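Loline Learning Rooms — block and small-parts table check
Done by: Kobina Ansah
Date: 24 Sep 2026
Room: Thibodeaux room
Form: short table check, with comments

Hi all, me again. I do the tables, the storage and the small parts on this one, and the doors and lights go on the other sheet. I've put my comments right under each line so you don't have to flip back and forth between a list and a page of notes (I hated that about the old form). OK means OK. FIX means please do something before the next group comes in. WATCH means I'll look again next time.

1. Table stands firm, no rocking
OK
I leaned on all the corners with my full weight and nothing moved. The Trakia table next door used to walk across the floor if you so much as sneezed on it, so I'm always a bit suspicious, but this one's solid.

2. Edges and corners smooth
OK
Ran a dry cloth along every edge and it didn't snag once. Do use a cloth for this and keep your bare hand out of it — I got a splinter in March and I'm still complaining about it.

3. Tabletop clean
WATCH
Clean enough to use. There's a faint gray smudge on the left side that I'd like gone. I tried plain water and a soft cloth and gave up after a minute. Please don't go at it with the scouring pad! Matte white shows every scratch and we'd be stuck looking at them for years.

4. Marked work area still readable
FIX (small)
The black marker outline is fine up the left, but the bottom line has gone patchy and the right one is down to a few dots near the corner. You can still tell where it goes. It just needs somebody with a steady hand and a ruler, five minutes tops. While you're at it, could we decide whether the right side is meant to slant? I've asked twice. I don't mind either way, I'd just like to know what I'm checking against.

5. Blocks in good shape
OK
Went over them for chips, sharp corners and loose paint. All fine. The teal-green ones get called "green" by half of us and "blue" by the other half, so on the storage sheet I've written teal, and I'd love it if everybody did the same. It makes my life easier when something goes missing.

6. Stacks low and steady
OK
Two high is well inside our limit. I like to see the bottom block sitting flat on the table and a good hand's width clear of anything somebody might bump with an elbow.

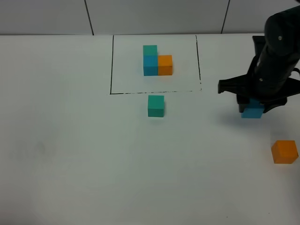

Items 4 and 6: marker outline, with the two-high stack and its orange neighbor inside.

7. Loose blocks off the edges
FIX (small)
An orange one was out by itself toward the lower right corner, and there was a teal one just past the bottom line too. The teal one doesn't worry me. The orange one I'd bring in closer, that's the kind that ends up on the floor and then under somebody's heel. I'm putting this down as a habit thing — if a block isn't in use, it goes inside the outline or back in the tub.

8. Wall behind the table
OK
Light gray panels, nothing hanging off them, nothing pinned up. Please keep it that way. I know it's tempting to tape up the schedule there, but tape takes the finish off and then I have to write about it.

9. Storage tub and lid
FIX
The Cillolness tub is all right but the lid has a crack at one corner, and it pinches. I pinched myself proving it. Shelf 19 has a spare lid that fits, so swap it over and put the broken one in the trash.

10. Shelf load
OK
Label says 200 pounds and we're nowhere near that with a few tubs of blocks and some paper. Label's peeling, though, so I pressed it back down and added a strip of clear tape.

11. Cleaning log filled in
WATCH
Filled in, mostly. There are two lines where I can't read the initials. Print them, please, I'm begging you.

Left to do: redraw the bottom and right lines, swap the tub lid, move that orange block in, have another go at the smudge (gently!). If you get to any of it before I do, put your initials next to the item and leave the sheet on the clip by the door. Questions go to me, extension 215.

Kobina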